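Schneidebrett Lirnow aus Nussbaum

Das Lirnow ist mein Lieblingsbrett, ich geb's zu! Ich hab mit den kleinen Frühstücksbrettern angefangen, und irgendwann wollte ich eins, auf dem ein ganzer Kürbis Platz hat, ohne dass die Hälfte auf der Arbeitsplatte landet. Das Holz kommt vom Sägewerk Rasulier und liegt bei mir noch eine ganze Weile unterm Dach, bevor ich es anfasse.

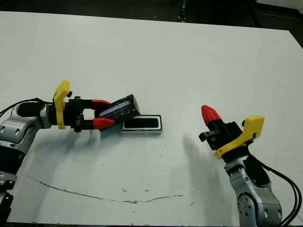 Geölt wird zweimal, dazwischen schleife ich von Hand nach (Körnung 400, da fühlt sich die Fläche schon fast wie Seife an). Eine Saftrille gibt es auf Wunsch, ich selbst mag's lieber ohne. Lakmal Saha, der bei mir die großen Bestellungen verpackt, schwört auf die Rille und hat inzwischen drei Bretter zu Hause.

Maße: 500 x 400 mm
Holz: Nussbaum, massiv
Öl: Leinöl, kalt gepresst
Preis: 90 Euro, mit Saftrille 17 Euro mehr

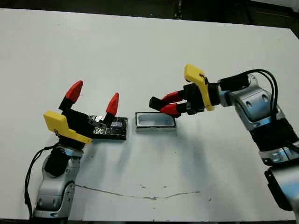

Pflege

Bitte nicht in die Spülmaschine, auch nicht "nur einmal kurz"! Lauwarm abwaschen, hochkant trocknen lassen, fertig. Wenn das Holz stumpf aussieht, ein paar Tropfen Öl drauf und über Nacht stehen lassen.

Lieferzeit

Im August mache ich die Werkstatt zu, Bestellungen sammle ich dann und arbeite sie danach der Reihe nach ab. Das kleinere Dauda ist meistens vorrätig.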